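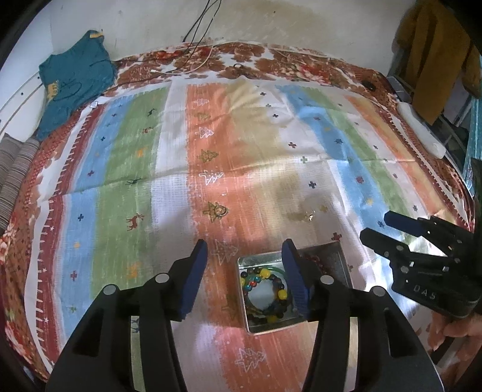 # About Gorkmont

Gorkmont is a small company for washing, mending and storing of home textiles. We work with blankets, bed covers, quilts, curtains, table cloths and every kind of woven thing that people sleep under or sit on. Our workshop is in Brimlow, on Shirazi Street, in the low building behind the post office. The entrance is from the yard.

The company was registered on Feb 13, 2019. Before this we were doing the same work in a rented garage, with one washing machine and a line for drying which crossed the whole garden. In the winter the line was of very little use. When the building on Shirazi Street became free we took it, because it has a long attic with windows on both sides and the air moves through it well. The attic is still the best part of our workshop.

Today we receive more or less the same kind of work all year, but September is always the heaviest month. In September people take their warm covers out from the cupboard and find what the moths did during the summer. If you know that your blanket has a problem, please bring it in spring. You will wait less, and we will have more time to look for the right yarn.

## What we do

**Washing.** Every piece is washed by itself, or together with other pieces from the same house. We never mix the customers. Before washing we test each color in one corner with a white cloth and cool water. If the color comes off on the cloth, we call you and we talk about it. Some reds will always bleed a little, also after many years, and you should know this before the blanket goes in the water and comes out pink at the border.

**Mending.** We close holes, we replace worn edges and bindings, and we make new fringes. For a woven blanket we try to follow the weave, so the repair goes over and under like the threads around it. For a printed cotton cover this is not possible, and we put a patch on the back side and fix it with small stitches. Please understand that a repair can be seen. We can make it quiet, but we cannot make it disappear, and we don't promise this to anybody.

**Drying and pressing.** Wool is dried flat in the attic on nets. Cotton hangs. We don't use a tumble dryer for anything which was made by hand. A thick quilt needs two days, and when it rains for a long time it needs more.

**Storing.** From spring until autumn we can keep your winter covers in cotton bags on our shelves. We have 400 places and they are usually taken early. Each place has a number, and each bag has a paper with the name, the date and the condition of the piece when it arrived. We open and air every bag once in the season.

## What we use

For most of our washing we use Trernetura, a liquid soap which we mix here after our own recipe. It has no perfume. We started to make it when several customers told us that they cannot sleep under something that smells like a flower shop, and we found out that we also don't like it. You can buy it at the desk in glass bottles, and if you bring the empty bottle back we fill it again for a lower price.

The yarn comes from many places. We buy old stock when a mill or a knitting shop closes, since the old colors are often nearer to what we need than the new ones. On the wall of the mending room we have 294 shades of wool, every one on its own wooden peg. It sounds like much, but it is surprising how often the right one is missing. A brown that was in the sun for thirty summers has a color which no factory makes. In this case we take a darker yarn and leave it on the window until it agrees with the blanket.
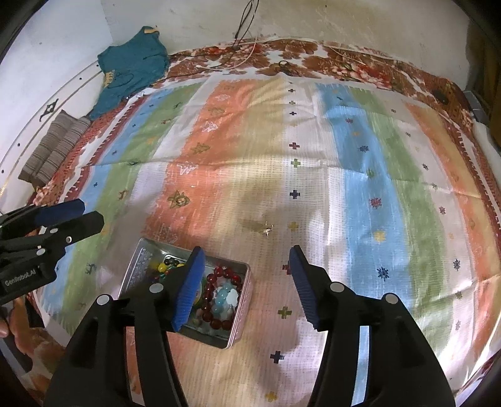
Prasert Rattanakul told us, when he came to pick up his mother's bed cover, that he had asked at three other places and all of them advised him to buy a new one. He said he was happy with the mended side and even happier that we left the old stitches on the other side alone, because his mother had made those by herself and they were crooked, and he would have missed them.

We think about this remark quite often. Many pieces that come to us were already repaired by somebody, and this earlier repair is part of the piece. Unless it pulls the fabric or makes a new hole, we leave it where it is. When you want it removed you can of course say so, there is a line for it on the order paper.

## How we work with you

You can bring your textiles to the desk without an appointment. Please bring them dry. If something is wet from a water leak, call first and we will explain how to carry it, since a wet wool blanket is very heavy and it can tear when you lift it only by two corners.

At the desk we open the piece on the big table and look at it together with you. We write down the stains and the holes that we find, and you tell us what you know about them. Old stains from coffee or tea are often possible to make lighter. Rust is difficult. Ink we only try when you accept the risk in writing. After this we give you a price and a day. The price doesn't change after we have started, even if the work was longer than we expected. This happened to us more than one time and it was our mistake, so we pay for it.

If you live far from Brimlow you can send a parcel. Put the textile in a clean bag inside the box, and write on a paper your name, telephone and what you want us to do. Please don't use pins. We have found them with our fingers.

Things we don't accept:

- leather and fur
- electric blankets
- carpets that one person cannot carry
- anything with living moths (freeze it first, in a closed bag, and ask us how long)
- bath mats with rubber on the back

## The Saturday question

Many people ask if we are open on weekends. For the moment, no. We tried it in our second year and we were too tired to sew straight. The desk is open from morning until early evening on working days, and there is a wooden box with a lock in the yard where you can leave a bag after hours. Write your telephone number clearly, please. We still have one green sofa cover in the workshop with a number that has only five digits, and we would like very much to give it back.

## Mending lessons

In the winter months we give lessons in the mending room, in the evening, for small groups. You bring one thing from home which has a hole, and you go home with the hole closed or almost closed. Wool, needles and good lamps are here. It isn't necessary that you know how to sew. It is better if you wear something without wide sleeves.

For schools we have a shorter lesson where the children learn to weave a small square on cardboard. Teachers can write to us and we will send the list of materials.

## Some words about money

Gorkmont belongs to the people who work in it. We took a loan of 3000 for the first big washing machine and we paid it back, and after that we decided to grow only with the money that we earn. For this reason we are slow with some things. The second pressing table was on our list for a long time, and the website you are reading was made by ourselves in the evenings. If you find a mistake in it, in the language or in the opening hours, please tell us at the desk.

For prices see the page "Price list". For the storing places for the next summer, write to us before the end of winter and say how many bags you need, and if one of them is a double quilt, because this one needs the bottom shelf.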